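Okay, it's finally time for the speckle thread. I have been saving this up since September and my group chat has muted me, so you all get it.
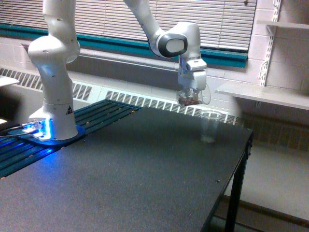 Dark gray with speckles, and a blue glow at the foot of the white arm.

Speckled surfaces are everywhere once you start looking. Countertops, school hallways, camping mugs, bus floors, bathroom partitions, bowling balls, the underside of a skillet. I grew up walking on them and eating off them and never gave them a thought until I had to pick a kitchen floor.

The floor story: I wanted plain white. I had plain white samples taped down by the back door at my place in Jasent for 6 days. Every coffee drip, every bit of dirt off a shoe, there it was, lit up like a stage. On Thursday I put down a speckled gray one mostly to cover the gap and then could not find the crumbs I KNEW I had dropped on it.

So that's the practical side. A crumb on a plain floor is the only thing to look at. A crumb on a speckled floor is one more speck. Your eye reads the whole thing as texture and moves along.

(Yes, this means my floor may be filthy at any moment. I sweep on a schedule now and am surprised every time by what's in the dustpan.)

My favorite kind is terrazzo. Chips of stone set in cement or resin, then ground flat and polished so you see the cut face of every chip. What gets me is that the pattern goes down through the layer. Wear it a little, grind it, polish it again, and there are fresh chips waiting.

The Lastley library has a terrazzo lobby I would happily lie down on. Cream background, rust and green chips, and thin brass strips dividing it into big diamonds. There's a path from the door to the front desk where the shine has gone soft from all the feet. Gorgeous. Go on a sunny morning if you're ever near there.

The brass strips do a job, too! They split the floor into panels, so if it wants to crack it has somewhere tidy to do it, and they let the crew pour different colors side by side. I always figured they were just being fancy.

Then there's granite, the original. Look closely at a slab and the specks are separate minerals, grown together as the melted rock cooled way underground. Slow cooling gives you big crystals. The glassy gray bits are usually quartz, the pink or white blocks are feldspar, and the flaky dark ones that flash when you tilt your head are often mica.

I spent a whole lunch hour at the Kobzar stone yard tilting my head at offcuts. They let me take home a piece the size of a paperback for 3 dollars and it's now my cheese board, my trivet and my most treasured possession.

Enamelware! The blue camp mug with white flecks! It's powdered glass melted onto steel, and the flecks are part of that glass coat. I have my grandmother's roasting pan and the speckles still look crisp, even with the chips around the rim where the black shows.

Pottery people get their speckles from a different direction. A lot of the time the spots come up from the clay. Bits of iron in it melt during firing and bleed through a pale glaze, so you get those warm brown freckles. The potter picks the clay and the kiln decides where the dots go. I love that so much.

And eggs. Quail eggs especially. The shell gets its color near the very end, inside the bird, and if the egg is turning at the time you can get streaks where you'd otherwise get dots. I bought a carton just to line them up on the windowsill. Then I ate them, they were great.

Somebody always asks how to paint it yourself, so here's what worked on my side table. Base coat, let it dry overnight. Thin a second color until it drips off a spoon like cream. Dip an old toothbrush, dab most of it off on a rag, drag your thumb across the bristles.

Practice on cardboard first. My first try came out as one big splat and a lot of nothing. Small specks come from less paint, bigger ones from more paint and a slow thumb. Cover the wall. Cover the OTHER wall. I am still finding dots on the toaster.

Color tip: use more than one speck color, and keep one of them close to the base. Black dots on white look like pepper on a plate. Add a mid gray in there and suddenly it has depth and looks like stone.

The best speckle I've met all year is the counter at the Bultton, the diner past the rail bridge. Seafoam green with gold and white flecks, 40 feet long, with a metal edge. The spots where people rest their elbows have gone pale. I had pie there and took exactly zero pictures of the pie.

If you want a starter activity, pick any hallway in an older school or post office and look for the patch. There is nearly always a patch, where a pipe got fixed and the new mix came out a touch too pink or the chips are a touch too big. Finding it is my favorite game.

As for my kitchen, I went with the speckled gray, with little flecks of white and a blue so dark you only catch it in the afternoon. Floor goes down next week. Please send me your hallways, your mugs and your grandmother's roasting pans, I want to see all of them.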